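# Chapter 3: A Morning at the Open Day

If you have read the first two chapters in order (and plenty of readers don't, which is fine too!), you already know a fair amount about joints, motors and sensors, and you may be wondering when we get to see some of it put to use. Well, now we do. We're going to spend this chapter at an open day held by Oksanen, a small company in the town of Atby that teaches robot arms to handle everyday things around the house.

The day was free to anyone who cared to come, and up to 200 people did, from retired machinists to whole families with strollers. The main demonstration ran on a big screen in the front hall. It used a program called Drinevow, which lets the staff build a room inside the computer, put an arm in it, and try out a job there before any real plate is put at risk.

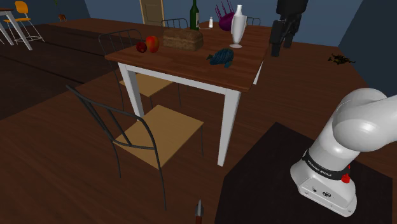
The job that morning was one you have probably done today without a thought: clearing the table. A person sees a loaf of bread and simply picks it up. An arm has to be told, or has to learn, where the loaf begins and ends, how hard to squeeze, and how to get there without knocking over a tall vase on the way. The visitors laughed at the first few tries, and then, as people do, they started cheering for the arm.

Drinevow kept a log of the whole session, 371 attempts in all, and the staff handed out copies at the door. Of those, 49 ended with something tipped over. We'll come back to the log in Section 3.2, where you will sort the failures by cause, and again in Section 3.4, when we compare it with a similar one from the workshop in Privlow.

Before you go on, take a sheet of paper and write down every step you would follow to move a piece of fruit from a table to a bowl. Be as fussy as you like, and keep the sheet handy, as you'll need it for the first exercise.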